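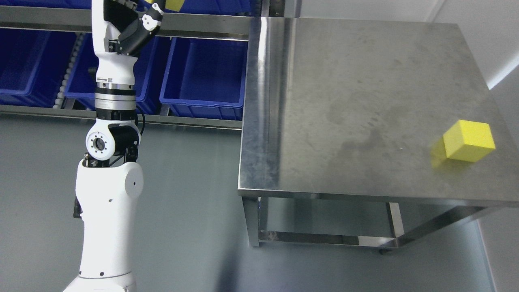
Zainab said the house should go to whoever would live in it, and Asabe let her finish before she put the phone on speaker and went back to the dishes.

"I'd live in it," Asabe said.

"You'd live in it in the summer."

Their aunt had left the place on Irero Road to both of them, with 22 acres and a well that needed a new pump. The lawyer in Flirkton wanted an answer by the end of March. A man named Pandey had offered to rent the lower field for 600 dollars a season, and Zainab thought that was low.

Asabe dried a plate and put it on the shelf. She had driven out there twice since the funeral. The first time she only sat in the car. The second time she went in and opened the windows, and found a jar of buttons on the kitchen sill and a calendar turned to the wrong month. She took the buttons home. She had not told her sister.

"What did the pump man say?" Zainab asked.

"2,000 dollars. More if the pipe's bad."

"Is the pipe bad?"

"He won't know until he pulls it."

There was a dog barking on Zainab's end, and a door closed. When she came back her voice was lower. She said she had been thinking about the time the creek came up and they had all slept in the attic, with their aunt reading seed catalogs out loud by flashlight.

"Pumach beans," Asabe said. "She read that page over and over."

"She never even planted them."

"She did one year. The deer got them."

Zainab laughed, then stopped. Asabe turned off the water. It was getting dark, and the neighbor's porch light had come on across the yard.

"I took the buttons," she said.

"The ones in the jar?"

"Yes."

"I wondered where those went," Zainab said. "I was out there last week. I looked for them."

Neither of them said anything for a minute. Then Zainab asked if the upstairs windows still stuck, and Asabe said the left one did, and that she would bring a plane and some wax if Zainab wanted to meet her there.

"I can be there by noon," Zainab said. "Bring the jar."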